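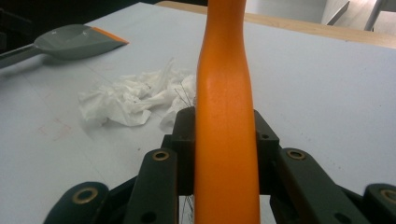

Grip rules need to be written down before anyone collects anything. Not after. We did it after at Riquelme, and 1187 clips later half the arguments were still about what counts as a good hold.

So, my position. One page, taped to the wall. Handles get held at the waist, where they narrow, jaws on both sides. Stray tissue on the table? Fine, leave it, kitchens have tissue. But decide that up front and tell everybody. The Valtar people wipe down between every take and the Lester people never do, and then somebody merges the two sets and wonders why.

Also hardware checks. Every 60 takes, look at the bushings, look at the screws, look for loose fibers near the joints. Takes a minute. I keep hearing it slows the day down. Nearly 1000 clips a week slows down a lot more when you toss them.

What I don't want is a 35 page standard. Cilten has one and I have yet to meet a operator who got past the definitions. Short rules get followed, long ones get signed. Put the version number at the top and change it when you change teh rule, please.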